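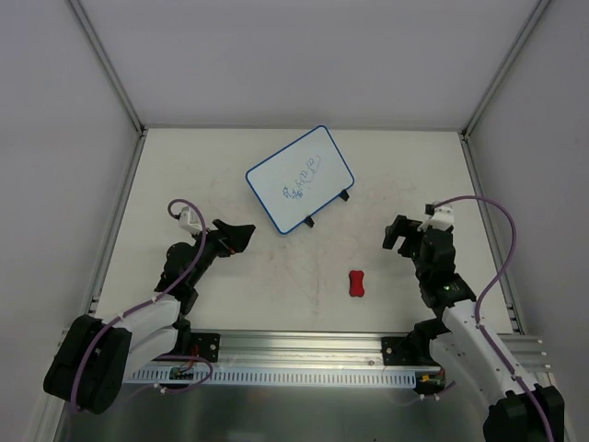

Folie 1: Whiteboard mit blauem Rand, quer beschriftet

Schreiben und wischen: Whiteboards auf dem Arbeitstisch
Sprechnotizen, Vortrag am 10. Juni bei Hegazy
Mervyn Nuttall

Begrüßung kurz halten. Vorstellung: Ich betreue bei Skonemus die Ausstattung der Arbeitsräume, also Tische, Tafeln, Stifte, Reinigung. Das Thema heute sind Tafeln, die auf dem Tisch liegen, keine Wandtafeln. Fragen bitte gleich stellen.

Folie 1 stehen lassen, solange die Leute sich setzen. Ins Publikum fragen: Wer kann die blaue Schrift lesen? Ich kann es nicht. Die Zeile läuft schräg über die Mitte, links unten stehen die Zeichen eng, nach rechts oben werden die Striche weiter und lockerer. Der Rest der Fläche ist leer. Platz wäre also genug gewesen, um größer zu schreiben.

Folie 2: Woher das Material kommt
Im Februar haben wir alle tragbaren Tafeln im Haus eingesammelt und angesehen. Es waren 31 Stück. Davon hatten 19 einen Grauschleier, der mit dem trockenen Wischer nicht mehr wegging. Bei vier war die Beschichtung zerkratzt, die haben wir entsorgt. Princess Lumbao hat die Liste geführt, sie sitzt in der zweiten Reihe und kann nachher zu den einzelnen Räumen etwas sagen.
Zahlen langsam vorlesen, auf der Folie stehen sie klein.

Folie 3: Schreiben
Eine Tafel auf dem Tisch liegt selten gerade. Man schiebt sie sich so hin, wie die Hand es will, und der Nächste sieht sie dann schräg. Das stört beim Schreiben nicht, beim Lesen schon.
Was wir den Teams sagen:
Druckbuchstaben, mindestens daumenhoch.
Eine Zeile an der Längskante beginnen und parallel dazu bleiben.
Keine halb leeren Stifte zurücklegen. Blasse Striche schreibt jeder ein zweites Mal nach, und doppelt aufgetragene Farbe lässt sich schlechter abwischen.
Blau und Schwarz gehen bei unseren Stiften gut ab. Rot bleibt am längsten hängen, Grün liegt dazwischen. Das gilt für die Marke, die wir haben, also Plemum. Mit anderen Stiften haben wir keinen Vergleich gemacht.
Falls gefragt wird, warum nicht einfach Papier: Für alles, was länger als einen Tag gelten soll, ist Papier richtig. Auf die Tafel kommt, was am Abend weg darf.

Folie 4: Auf dem Tisch
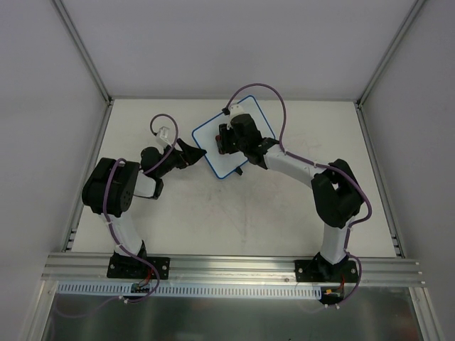 Foto: Nesma Soliman, Skonemus

Wieder ein Whiteboard mit blauem Rand und runden Ecken, eine Ecke zeigt nach hinten, eine nach vorn. An der rechten unteren Kante schaut ein kleines schwarzes Teil hervor. Auf Folie 1 waren an der Längskante zwei kleine schwarze Klammern zu sehen, dazu kurz zurückblättern. Solche Teile stehen über den Rand hinaus. Beim Stapeln im Regal kippt die oberste Tafel darauf. Wir lagern Tafeln mit Klammern deshalb inzwischen hochkant.

Dann auf die Tischplatte kommen. Im mittleren Bereich, unterhalb der Tafel, sind graue und rötliche Spuren, auch ein dünner senkrechter Strich. Auf Folie 1 sieht man dazu feine Kratzer. Woher genau die Spuren auf diesem Tisch stammen, weiß ich nicht, und ich will hier auch nicht raten. Mein Punkt ist ein anderer: Auf einer hellen Platte sieht man jede Spur, und der Tisch gehört mit in den Reinigungsplan. Bei uns stand er bis Februar in keinem.

Folie 5: Wischen
Reihenfolge erklären, am besten mit der mitgebrachten Tafel vormachen.
Erst trocken wischen, mit wenig Druck. Am Rand anfangen, zur Mitte hin.
Den Wischer alle paar Züge ausklopfen, über dem Eimer.
Dann mit feuchtem Tuch nachgehen, lauwarmes Wasser, ein Tropfen Spülmittel.
Zum Schluss trockenreiben. Wer auf die feuchte Fläche schreibt, bekommt Schlieren und verdirbt sich die Stiftspitze.
Gegen den Grauschleier haben wir den Reiniger von Altum genommen. Von den 19 Tafeln waren danach 18 wieder brauchbar. Die letzte liegt jetzt bei Amirhossein Mirzaei in der Werkstatt als Unterlage.
Keinen Glasreiniger empfehlen, auch wenn aus dem Publikum der Vorschlag kommt. Auf unseren Tafeln hat er einen Film hinterlassen.

Zum Wischer selbst, noch einmal Folie 1: Der kleine rote Block rechts unterhalb der Tafel hat etwa die Form, um die es mir geht, breite runde Enden und in der Mitte leicht eingezogen. An der schmalen Stelle lässt er sich gut greifen. Runde Enden sind auch angenehmer, wenn man dicht am Rand entlangfährt. Unsere alten eckigen Wischer haben wir nach und nach aussortiert.

Folie 6: Weglegen
Der Wischer liegt bei uns neben der Tafel, mit der Wischseite nie auf dem Tisch. Stifte waagerecht in die Schale. Tafel am Ende des Tages leer zurück ins Regal.
Zineb Shawky hatte vorgeschlagen, jeder Tafel einen festen Wischer mitzugeben. Das machen wir seit dem Frühjahr. Ein paar fehlen trotzdem schon wieder, Nachbestellung läuft.

Wenn Zeit bleibt: Proberunde mit den drei Stiften und der Tafel aus der Tasche. Zwei Leute nach vorn bitten, einer schreibt, der andere liest von der gegenüberliegenden Tischseite vor. Danach wischen lassen und die Tafel herumgeben.

Merkblatt zum Reinigen liegt am Ausgang. Rückfragen zur Liste an Princess, zu den Fotos an Nesma. Vor dem Abbauen den Eimer leeren.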